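News > Equipment > Planning for next year

Hand-held grippers: what we are asking for in the next budget

The equipment request for next year goes in at the end of July. The largest line on it is hand-held grippers, and several people have asked why we want more of them when the Torvik arm is still waiting for a new wrist.

The short answer is that the arm can wait and the recording work can't. The Hisau project needs 2000 usable recordings of household handling before training starts. We have 361. Most of the shortfall comes from sharing equipment with the Nadbridge site, which has the grippers for half of every month. When they are away, recording stops.

Povilas Strazds compared three options: rent by the month, buy used, or buy new with a service plan. Renting is cheapest until spring and the most expensive after that. Used units cost less, but two of the sellers he wrote to could not say how many hours the jaws had run, and finger inserts and pads are the parts we replace most. His recommendation is to buy 2 new units with the service plan and to keep the rental account with Rornora open for busy periods.

Tabletop handling is the bulk of the Hisau list, and it mixes hard items such as jars with soft ones such as plush.

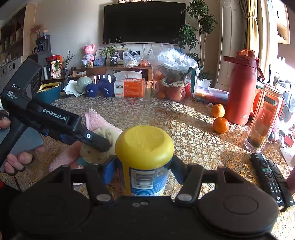
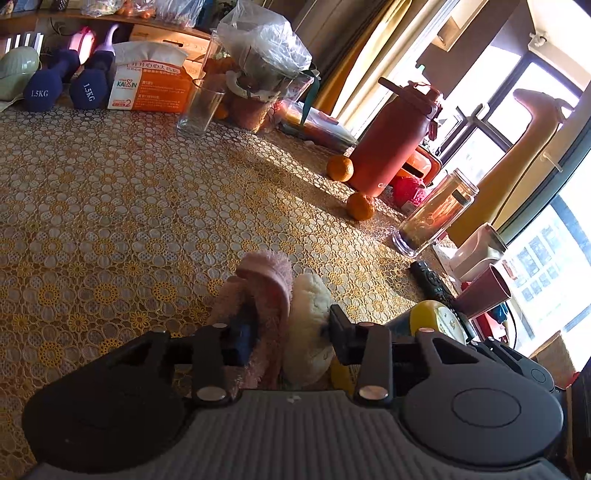

Tabletop work with hand-held grippers: a jar with a yellow lid in the first picture, soft plush items in the second.

The purchase price is only part of the request. Each unit also needs spare finger inserts, a hard case, storage for the recordings and a share of the time spent checking them. In this year's budget those costs were spread over four different lines, and we ran out of storage money in March. This time they are grouped under one heading so they can be approved or cut together.

Household objects have a small line of their own. People have been bringing things from home and taking them back again, which makes it hard to repeat a task later. We would like a basic set that stays with the project, with duplicates of anything that tears or breaks.

If the full amount is not approved, the fallback is 1 new unit and a longer rental. That would move the start of training back by a quarter. The wrist repair for the Torvik arm stays on the list in either case, but below the grippers.

Comments on the draft should go to Povilas before the request is sent. Please include a part number or a supplier quote if you are asking for an item to be added. Requests without a price were left out last year and will be left out again.

Recent items
Torvik arm: wrist repair quote received
Storage limits for recordings, updated
Nadbridge equipment sharing schedule
How to request a spare part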